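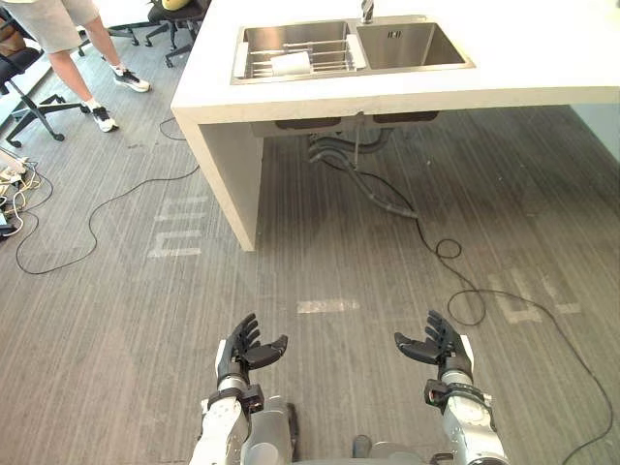

2025-06-17
Posted by: Işık

Hand comparison, sink station. Both arms now carry the black multi-finger hands. The Tirberg two-jaw grippers are back in the drawer until November.

Homed palms up, fingers open, then ran the Plolero controller at the default rate. Left hand closes later than the right by around 12 ms. Swapped the two hand cables and the lag stayed on the left, so I'm looking at the driver board next. Firmware is build 419 on both sides.

Cup pick from the dish rack, five tries per hand. Right got all 5. Left got 2; the thumb came in late and pushed the cup along the rods. The Tirberg jaws did better on the rim but couldn't hold a cup lying on its side.

Head camera loses the fingertips once the hand is inside the basin. Steel glare doesn't help. Try lower exposure before moving the mount.

To do: re-run left with the Prirnska driver, tie up the floor cables by the island, log wrist current this time.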